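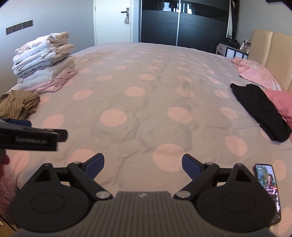
Les deux pinces au-dessus du lit, la pile de linge plié à gauche.

Plier du linge avec le kit de pinces à main Uro : mon tutoriel

Par Hidayah Tjoa, le 8 juin 2021

Après avoir monté le kit Uro sur la table de la cuisine, je n'avais qu'une envie : l'emmener dans la chambre et m'attaquer au linge ! Le tissu, c'est ce qui m'amuse le plus avec ces pinces. Un cube en bois se laisse attraper sans discuter, alors qu'un vêtement glisse, se tasse, se retourne, et on apprend très vite à regarder où l'on pose les doigts.

Le kit contient deux pinces, leurs tampons de rechange, un support pour téléphone et un petit sachet de visserie. Je l'ai commandé chez Sutiva et il m'a coûté 222 euros avec le port. Ce n'est pas rien, mais les articulations sont propres et le jeu est très faible à la sortie du carton.

Avant de commencer

Vérifiez les pivots un par un, avec la clé fournie. Ils doivent tenir sans freiner le mouvement : ouvrez la pince en grand, relâchez, et les deux bras doivent revenir ensemble. Si l'un traîne, desserrez d'un quart de tour. Essuyez ensuite les tampons bleus avec un chiffon à peine humide. Les miens avaient ramassé des peluches dès le premier pull, et l'adhérence s'en ressentait franchement.

Fixez le téléphone sur son support et serrez bien la molette. Pour les enregistrements, j'utilise l'application Gramik, qui range les séquences par tâche. Comptez jusqu'à 200 séquences avant de devoir faire de la place, du moins sur mon vieux téléphone.

Préparer le lit

Un lit double fait une très bonne surface de travail. Tirez la couette ou le drap sans chercher la perfection, quelques plis ne gênent pas. Mettez le linge déjà plié d'un côté et gardez le milieu libre. Je laisse volontiers un ou deux vêtements en vrac sur les bords, c'est là que je pioche pour la suite.

Côté éclairage, la lumière du jour suffit. Les vêtements noirs restent les plus difficiles à lire sur une vidéo, alors choisissez un fond clair (pour ma part, des pois roses, ça marche très bien !).

Saisir le tissu

1. Approchez la pince ouverte, doigts vers le bas, juste au-dessus du tissu.

2. Descendez jusqu'au contact et appuyez très légèrement. Il faut sentir le matelas, pas l'écraser.

3. Refermez lentement. Les tampons poussent le tissu l'un vers l'autre et un petit pli se forme entre eux.

4. Serrez, puis soulevez de quelques centimètres. Si le pli s'échappe, reprenez un peu plus large. 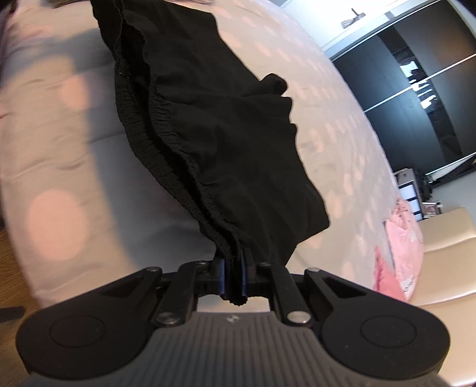 Un pli fin de tissu noir serré entre les deux tampons bleus.

Sur un vêtement léger, visez petit. Un pli fin tient mieux qu'une grosse poignée, et le reste du tissu garde sa forme quand on tire. Pour tout ce qui a une ceinture élastiquée, repérez d'abord les fronces : elles donnent le sens du vêtement, même quand le reste est chiffonné.

Plier à deux pinces

C'est le moment que je préfère - et celui où l'on se sent d'abord très maladroit. Prenez un coin de la ceinture avec chaque pince, levez, écartez jusqu'à ce que le tissu se tende, puis reposez à plat en reculant. Pour un short, rabattez une jambe sur l'autre, lâchez, puis pliez en deux dans la hauteur.

Gardez les coudes près du corps et bougez lentement. Au début je tirais beaucoup trop fort et je défaisais mes propres plis. Ouvrez complètement la pince avant de remonter, sinon un tampon accroche l'ourlet et tout repart avec.

Pour les chemises, commencez par un modèle à manches courtes. Les manches longues demandent une reprise de plus par côté, gardez-les pour la deuxième séance.

Ce que j'en pense après l'usage

Je suis conquise par la prise. La force passe directement des doigts de la main aux tampons, on sent le moment où le tissu est pincé. Mes réserves : la notice est trop courte sur le réglage des pivots, et les poignées fatiguent un peu le pouce sur une longue séance. J'ai aussi essayé les tampons Prajapati, plus souples, très agréables sur la maille, mais un peu mous pour les ourlets fins.

Sutiva annonce une poignée plus étroite pour septembre. Je referai la même pile de linge avec et je mettrai cette page à jour.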